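Valora Host Kit - Owner's Guide
Section 2: Setting up for a trunk show at home

Read this section before you open the garment cartons. It covers the rail, the steamer, the tags and the fitting corner. Payment set-up is in the next section.

Before you start

Your kit comes in separate cartons marked Kornbridge (rail and mirror), Tosico (steamer) and Valora (garments, hangers and tags). Check each one against the packing slip. If a part is missing, call the number on the slip and do not use a part from another kit. The casters look the same but the stems are a different size.

Clear a flat surface where clothes can be laid out full length. A made bed works well. 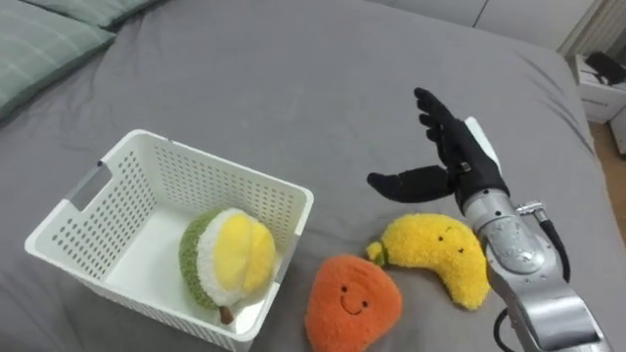

Page last changed: 4/19/18

Building the rail

1. Stand the two base bars on the floor with the caster holes facing down. Push a caster into each hole until it clicks.
2. Fit an upright into each base bar and tighten the knob by hand. Do not use pliers.
3. Drop the top bar into the uprights. The end stamped Cheng goes on the left, so the size dividers read the right way around.
4. Lock all the casters.
5. Press down on the middle of the top bar. If it rocks, loosen the knobs, level the uprights and tighten again.

The rail holds up to 40 garments on the hangers supplied. Heavy coats count as 2 garments each.

CAUTION: Do not roll the rail when it is loaded. Take the clothes off first, move it, lock the casters and then reload.

Unpacking and tagging

1. Open the garment cartons along the tape line. A blade pushed in too far will cut the top layer, and cut garments are charged to the host.
2. Lay each piece flat and check the seams, buttons and zippers. Write any damage on the condition sheet before the show.
3. Take a swing tag from the roll (100 tags to a roll) and write the style number and the size on it. Leave the price box blank if the piece is on the sale list.
4. Pin the tag through the care label. Never pin through the fabric.
5. Hang the pieces by size, smallest on the left. Knits stay folded.

Scarves, belts and other small items do not go on the rail. Put them in an open basket where guests can reach them - one basket for sale items, another for samples that go back to us.

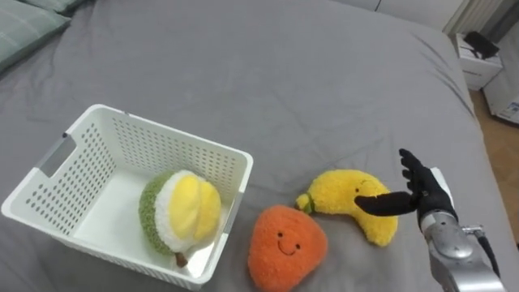 White plastic basket on a bed

Note: The May collection has a few pieces with removable collars. Keep the collar buttoned to the garment. A collar that comes back alone is logged as a missing piece.

Using the steamer

1. Fill the tank to the line with cold tap water. Do not add scent or starch.
2. Plug the steamer straight into a wall outlet. It draws 1,485 watts and must not share a power strip with the mirror lights.
3. Wait for the green lamp, then hold the head away from you and press the trigger until the steam runs evenly.
4. Work from the top of the garment down. Keep the head moving.
5. Switch off, unplug and let the tank cool before you empty it.

CAUTION: Do not steam a garment while anyone is wearing it. Sequins, coated fabrics and anything with glued trim should not be steamed at all.

Setting up the fitting corner
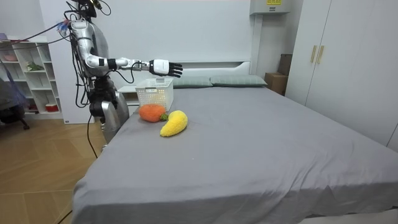 The fitting corner needs a mirror, a hook for the guest's own clothes and enough room to turn around in. Most hosts use a bedroom with a door that closes. Put the mirror opposite the window if you can, and set the lights on both sides of it so the color of the fabric shows true. Look down before you let guests in: a long black cable like the one running across this wooden floor should be moved to the wall or taped flat, and the same goes for the mirror lights. Hems and heels catch on loose cords. If there is a rug, check that the mirror feet are all on it or all off it.

Set a chair outside the door for anyone waiting. Ask guests to take no more pieces in than they can carry on one arm, and rehang what they leave behind before the next person goes in.

When the rail, tags and fitting corner are ready, go to Section 3, Taking Payment.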